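Inicio · Robótica · Aprendizaje · Glosario · Contacto

Recogida de demostraciones (aprendizaje robótico)

Lectura: 4 minutos · 9 comentarios · 70 veces compartido
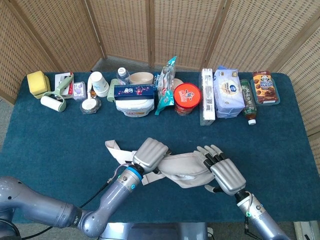 Una riñonera de tela clara entre las dos manos del robot, con el resto de los objetos al fondo de la mesa.

La recogida de demostraciones es el trabajo de reunir ejemplos de una tarea para que un sistema aprenda a hacerla. Cada ejemplo (demostración, episodio o «toma», según con quién hables) guarda lo que ven las cámaras y lo que hacen las articulaciones a lo largo del movimiento. Yo me dedico a esto desde hace un tiempo y esta entrada me la pidieron para el glosario, así que va contada a mi manera, con paréntesis y todo.

Cómo se hace

Lo más común es la teleoperación: una persona mueve unos mandos, unos guantes o unos brazos gemelos, y el robot la sigue. También está la enseñanza cinestésica, que consiste en agarrar el brazo y llevarlo tú por el camino, pero con dos brazos y manos de varios dedos se vuelve un lío tremendo. Yo la probé en Medrano y acabé pidiendo ayuda para sujetar un codo.

Un episodio tiene un estado inicial, una instrucción escrita («coge la riñonera con las dos manos») y un final que alguien marca como bueno o malo. Los malos también se guardan! En Harenbridge los borraban todos y luego echaban de menos ejemplos de agarres fallidos para entrenar el detector de errores.

Los objetos

Aquí es donde más me enrollo. Una mesa con un solo cubo de colores da datos limpísimos y un robot que solo sabe de cubos. Por eso se usan cosas de casa y de supermercado: un rodillo quitapelusas, vasos de papel, un paquete de pañuelos, una botella de té, una caja de galletas Hello Panda. Mezclan plástico transparente, cartón, bolsas arrugadas y tapas brillantes, y cada material le complica la vida a la visión de una forma distinta.

La tela es capítulo aparte. Una bolsa blanda cambia de forma en cuanto la tocas y la correa va por libre, de modo que dos tomas con la misma instrucción pueden parecerse muy poco. A mí me encantan estas tareas, aunque cansan el doble que las de cajas.

El fondo

Un biombo detrás de la mesa tapa el resto de la sala y deja el fondo estable. Tiene su peligro, claro: si todo el conjunto se graba delante del mismo, el modelo puede cogerle cariño. Leopoldo Manríquez, con quien compartí turno en Clestcombe, era partidario de cambiar mantel y fondo cada 30 episodios. Yo lo haría con menos frecuencia, pero reconozco que sus datos aguantaban mejor el traslado a otra mesa.

Cuánto hace falta

Depende de la tarea, y siento no poder dar una cifra universal. En el proyecto Plostevholm cerramos en febrero un conjunto de 900 episodios a dos manos, y las tareas con correas y asas todavía flojeaban. Jaqueline Camacho propuso grabar más posiciones de partida en lugar de repetir las de siempre, y en eso seguimos.

Véase también: teleoperación, aprendizaje por imitación, manipulación bimanual, objetos deformables.

Última revisión: 23 de marzo

Compartir · Imprimir · Volver al glosario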